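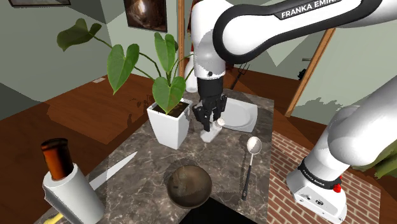
Caring for old records at home: tips from my kitchen table

By Thảo Ngô
Monday, April 27, 2026

My uncle left me 26 boxes of pop and folk records from the sixties and seventies. With my cousin I made a list of them, and we came to 2,977 discs. Many had dust in the grooves and a few had mold on the sleeve. I am not an expert, but after one winter of cleaning I have learned some things which can be useful for other people.

Before washing

Wash your hands and dry them well. Hold the record only by the edge and the label. Put a clean cotton towel on the table, and brush the dry dust away first, following the direction of the grooves. If you start with water, the dust becomes a kind of mud.

Washing

Use distilled water with 2 drops of mild dish soap in a big bowl. Dip a soft cloth, press it out, and wipe in circles around the label. Keep the label dry - the old paper stains very easily and the ink can run. Rinse with a second cloth and plain distilled water. Let the record stand in a clean dish rack until it is fully dry. I leave mine overnight.

Please do not use alcohol on shellac discs (the heavy ones for 78 speed). It damages the surface and you cannot repair it.

Sleeves

Price stickers come off more easily with a hair dryer on the low setting. Take the record out before you do it! Lift one corner with a fingernail and pull slowly. If the cover is signed, leave the sticker where it is.

A moldy cover must stay apart from the others. Dry it in the shade for some days, then brush it outdoors, with a mask on.

Storing

Stand the records straight, never in a pile, and away from the heater and the window. A box of nearly 100 LPs is too heavy for me to lift, so now I fill each box only to the half and put a folded blanket in the remaining space.

Write the singer and the year on a paper divider with a pencil. In March I used a marker, and it went through to the sleeve behind.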